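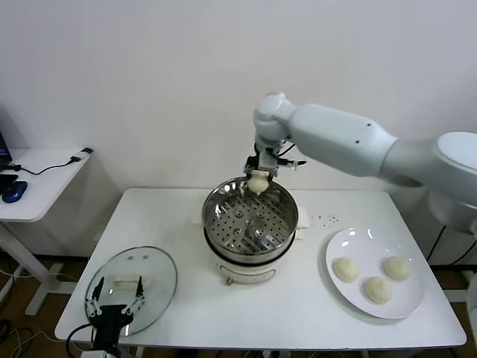 Ticket 2750: Register of interests export drops late declarations

Home | Tickets | Releases | Contact

Status: Resolved
Product: Clerkico
Site: Drulstead council
Raised by: Solange Caron, monitoring officer
Assigned: Shota Mizuno

Caron, 09:10
The published register shows 278 entries. The database holds 282. The 4 missing are all declarations made by councillors after the March by-election.

Mizuno, 09:45
Reproduced. The export filters on term start date. Members elected mid-term have a blank value in that field and are skipped without a warning.

Mizuno, 11:20
Filled in the dates by hand on the test copy and ran the export again. All entries present. Run time 35 seconds.

Grewal, 13:05
Same change made on live. Please check the public page - the cache may need clearing.

Caron, 13:30
Cleared. Count now matches. Can the export fail with an error next time a date is blank?

Mizuno, 13:50
Logged as a separate request. Closing this one.

2 comments hidden
Shares: 0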